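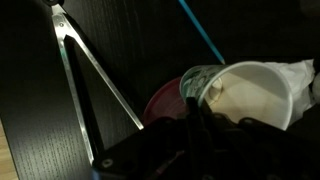 SECTION 3: CLEARING THE TABLE

Droltitz Home Handbook, Dunbar edition

Most clearing-up systems promise a bare table in no time. I doubt that. The steps below take 14 minutes if you don't stop to argue with yourself over every paper cup.

1. Pick up the sharp things first. Close scissors before you lift them, and carry pencils point down.

CAUTION: Don't sweep a cluttered table with your forearm, whatever the videos show.

2. Bring the trash to the table. Walking each napkin across the room is how people give up at step 2.

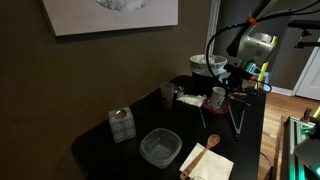 Sorting is where I part ways with the earlier edition, which wanted 3 labeled boxes and a chart. Two heaps will do: keep and toss. A crumpled paper towel goes straight in the trash, and a liner folded over the rim of the can, like the white one at the back, is less likely to slip down. Tongs and a wooden spoon are keepers. Clear plastic cups are supposed to be reusable, though I have my doubts after some 40 washes.

3. Deal with food before dishes. Candy left out on a plate gets thrown away, however good the intentions.

Note: Gummies go in a lidded jar. They may stick together anyway.
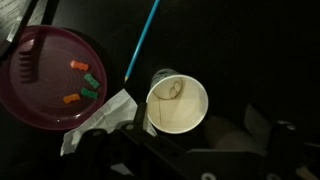
4. Stack the plates and take them to the sink. Small cups ride on top only if they are empty.

5. Move any open tub of snacks before you touch a table cloth. Pulling the cloth out from under it is not a shortcut.

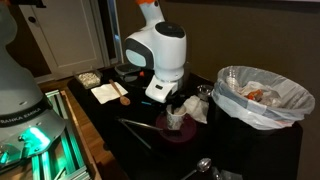 Muireann Doherty wrote in to say that step 5 should come first, and that she has swept up enough crumbs to know. She may be right. I've left the order alone until someone times it both ways.

6. Wipe down the table and let it dry before anything goes back.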